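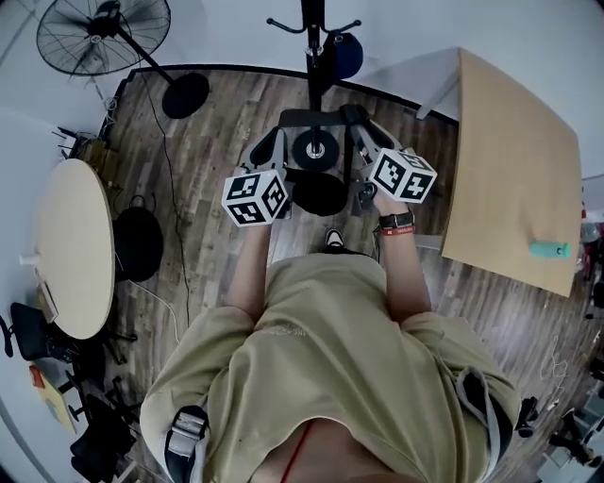

Two-handed gripper demo at the Vutel open day, seen from the operator's head. Coat stand task.

Open day at Vutel, notes and questions
Started by pallet_jack, Sep 14, 2024

pallet_jack
Went to the afternoon session. The operator holds one gripper in each hand, with a marker cube fixed on each, and does the household task directly. No arm in the loop at that stage. Pose comes from the cubes. Chie Tsuchiya gave the talk and said they have 2,000 episodes since May, coat stand and table tasks mostly. Playback on the arms was in the next room and I saw four runs.

Mernis
Did she give a figure for pose error? Printed cubes are fine until one face goes edge-on to the camera, then the estimate flips.

pallet_jack
No figure on the slides. I asked about flips and she said they filter on reprojection error and drop the episode if the gap is over 13 frames.

kahsay_b
Thirteen frames is generous. You can close a gripper and open it again in that. I'd want inertial data on each unit.

Mernis
Adds weight and another clock to sync. We tried it at Zillora and went back to markers.

kahsay_b
Your sync problem was a firmware problem. I don't accept it as an argument against IMUs.

Mernis
Fair on the firmware. The weight still stands. Try holding one out at arm's length for a full session.

tall_order
Was the cap on the stand part of the task? Soft items are where I'd expect playback to fall over.

pallet_jack
Yes, cap on and off the hook. On the arms it went on in two of the four runs I watched. The other two missed the hook and the arm carried on as if it hadn't.

kahsay_b
So no success check on the playback side. That matters more than the episode count.

pallet_jack
Agreed. Slides are supposed to go up next week, will link when they do.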